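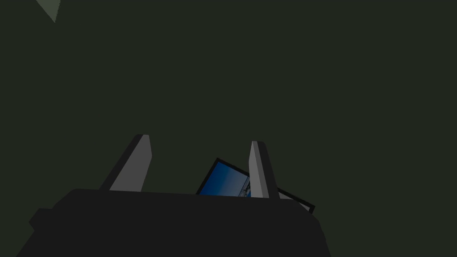
Why does a small robot arm drop or crack a screen it has picked up many times before?

Most often the grip has drifted. The finger pads wear, the zero point moves, and the arm goes on closing to the number it was given months ago.

We found this out on the bench arm in the workshop, a Serance two-finger model used for passing tablets and small monitors between the cleaning mat and the test shelf. It let one tablet slide out at shelf height in March. The next one it held, and the glass cracked at the corner. Both faults came from the same setting.

What to do when it happens

Press the stop button before you reach in. Pausing the program leaves the motors live on this model, and the fingers can still close on you.

Support the screen with one hand, then release the grip from the manual menu. Don't pull the screen out sideways.

If the glass is cracked, put on gloves, lay packing tape over the crack and look at the battery. If the case is swollen or warm, take it outside and set it on concrete, well away from anything that burns.

Before you run it again

Wipe both fingers with a barely damp cloth. Screen cleaner leaves a film that is slippery on rubber. Ours had plenty.

Check the pads. If one is shiny or thinner than the other, change the pair. We use Robles pads, cut to 40 mm with a utility knife.

Reset the zero with the fingers empty and just touching. The log showed ours had done 900 cycles without a reset. We now do it every 117, an odd figure that happens to be one full tray rotation.

Set the force to 20 percent and bring it up a little at a time, using a dead tablet or a piece of scrap acrylic. Stop as soon as it lifts without slipping.

Lay a folded towel under the path of the arm and leave it there for the first day.

Write the new force setting on tape and stick it to the base. The Zovov controller goes back to its factory value after a power cut.

Last checked 12th March.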